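3 min read
Last updated: 6 July 2024

I've been meaning to sort my beads since January, when the lid came off the big Steva tin and 1,000 of the little blighters went under the sofa. I'm still finding them in my slippers!

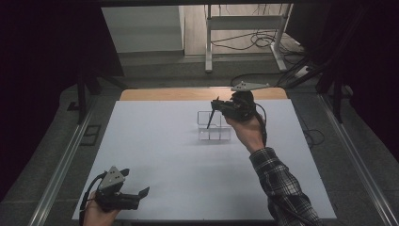
My trouble is that I buy storage far too big (the Chaudhry case had 58 drawers and I filled 3 of them, then lost the key). Small is better, I've decided. A clear box with thin dividers, like the one on the white board, is all I want now – you can see right through the sides, so no more opening six lids to find the green ones. A plain pale surface helps too, as my old patterned cloth swallowed everything I dropped on it. Next weekend it's the buttons, and I'm dreading those.

206 shares
3 comments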